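3. Equipment plan and budget

The platform for this project is a two-arm mobile base on loan from the department. Purchases were therefore limited to items that wear out, items that are lost, and one spare of each part that would stop testing if it failed. The ceiling set for the group was $900.

Quotes were requested from Skistik and Jendix. Skistik was cheaper on gripper pads but listed a lead time of 27 days. Jendix could ship in four, so the pads were ordered there and the cable sleeves from Skistik.
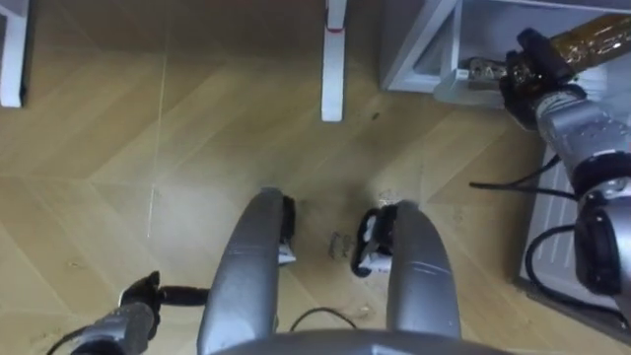 Figure 2. View from the head camera with a bottle held in the right gripper.

Cable management was moved up the list after the first bench review. The arm cables hang in open loops and can reach the floor — a snag risk during base motion. Two lengths of braided sleeve and a bag of reusable ties were added to the order.

A second depth camera was considered and dropped. It would have used more than half of the budget, and the grasp tests defined in Section 2 do not depend on it. The remaining funds are held for replacement pads through July.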